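Side by Side: Parnberg Packaging on the White Table
Gallery by Tianyou Li
Jul 16, 2021

Parnberg says its black packaging gives small goods "a presence." I have heard that before, from Fendulwood, about a cardboard sleeve. The sales sheet runs to 9 pages and spends 2 of them on the color black. I wanted to see a pair lying flat on a plain white table, with none of the velvet and mood lighting from the brochure.

1. Glare and a pale border
Glossy surfaces look rich in a catalog. On the left one the shine gathers into a bright silvery patch near the middle, right where I'd want to be looking. Its neighbor has something white or pale inside the black edge, and I find that easier on the eye. I'm still not sure it says "premium" to anyone who hasn't read the sales sheet.

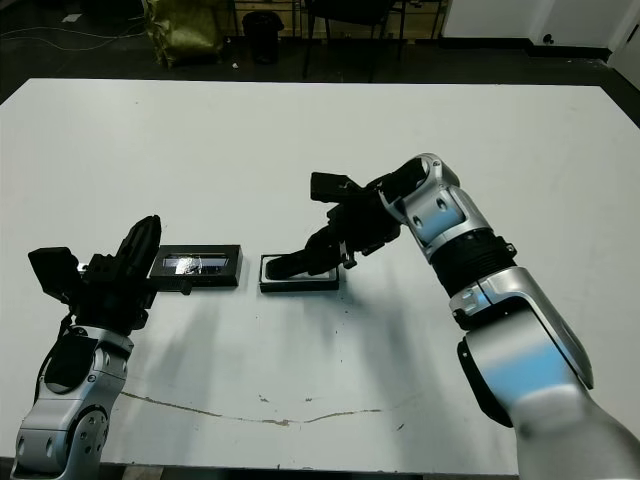
2. Matching, supposedly
Two black rectangles with a narrow gap between them. The sheet calls the line "a coordinated family," but the white border on the right one makes them look like cousins at best. The long brown line across the lower part of the table has more character than either, and it didn't cost anything extra.
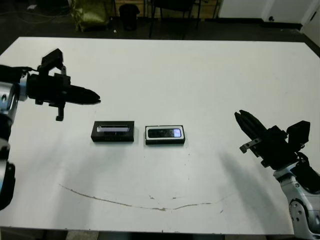
3. What I'd still like to know
The minimum order is 1428 pieces, with a discount that starts after another 170. Peng at Stisteo thinks that's fair. I think it's a lot of black packaging to store on the strength of a brochure. I've asked Parnberg twice for a matte version and been sent the same sales sheet both times. If a sample arrives I'll add it to this page.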